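The Week the Left Gripper Wouldn't Close
A gallery from the Lollosine bench
Words by Noemi Crenshaw

Those of you who follow our little bench know that we spend a good part of our time on table work – putting chopsticks into a basket, taking them out again, and doing it so many times that you start to hear the motors in your sleep. Most weeks there isn't much to tell. This week there was, and several of you wrote in asking for the whole story, so I hope you'll forgive me if I take my time getting through it.

It started on Wednesday, a little after lunch. We had been running the two-arm chopstick routine since morning, and everything was going along so nicely that I had let myself get a cup of tea. Then the left gripper came down over a chopstick, started to close, and stopped partway. No alarm, no message on the screen. It went up again with nothing in its fingers and carried on to the basket as if it had the thing in hand, opened politely over the rim, and went back for the next one.

The software, bless it, marked that down as a success. That was the part that bothered me most, and it still does. A gripper that fails and says so is a nuisance, but you can plan your day around it. We went back through the log that evening and found that 4 of the last 40 runs had gone the same way, all of them counted as good.

My first thought was the fingers, and my second was the cable. The cables on these arms get dragged around quite a lot when the wrist turns, and we had moved the left one only a few days earlier to keep it off the work. So Lehtinen stopped the routine, cut the power to both arms, and went along the whole length of it by hand, bending it gently every few inches and watching the meter.
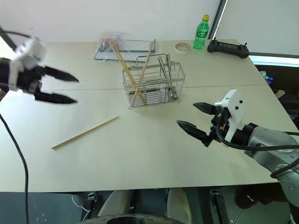 Lehtinen found the trouble near the connector. One of the wires inside was broken and only touching when the cable lay straight, so as soon as the wrist turned past a certain point the motor lost its signal for almost 200 milliseconds. That was long enough for the close command to go missing and too short for the controller to call it a fault. I would never have guessed it from watching. I had already written "worn fingers?" in the notebook, with a very confident underline, and I have left it there as a lesson to myself.

There is a safety side to this as well, and I don't want to skip past it just because it ended quietly. When a gripper misses a close command, the worst that usually happens is that a chopstick stays where it is. But the same wire carries the open command. If the dropout had come while the gripper was holding on to something, with one of us reaching in to straighten the basket, it might have kept squeezing when we told it to let go. We do have a rule about keeping hands out while the arms are live. I'm sorry to say that we had gotten a bit loose about it over the past month or so, me included.

So a few things have changed. Both arms now get powered down before anyone reaches over the table, even for a second, even to pick up one chopstick. The Konine controller has a shorter limit on lost signals, and it stops both arms together when it trips. We also check the finger position after each close, so an empty grip gets written down as an empty grip.

The new cable is a Drevix, a little thicker than the old one and a good deal more bendy, with 2 clamps near the connector to take the strain. Fitting it took most of the next morning, mainly on account of a screw that rolled under the bench and had to be hunted down with a flashlight. The old cable is hanging on a nail by the door with a tag on it, in case anybody would like to come and feel the break for themselves.

We have gone back over the older logs too, as far as they go, and pulled out any run where the gripper closed suspiciously far. That job isn't finished yet. If you have been using our chopstick results in your own work, please hold off on the left-arm numbers until I post the corrected set, and do write to me if you have seen this kind of thing on your own arms – I would dearly love to compare notes.

– Noemi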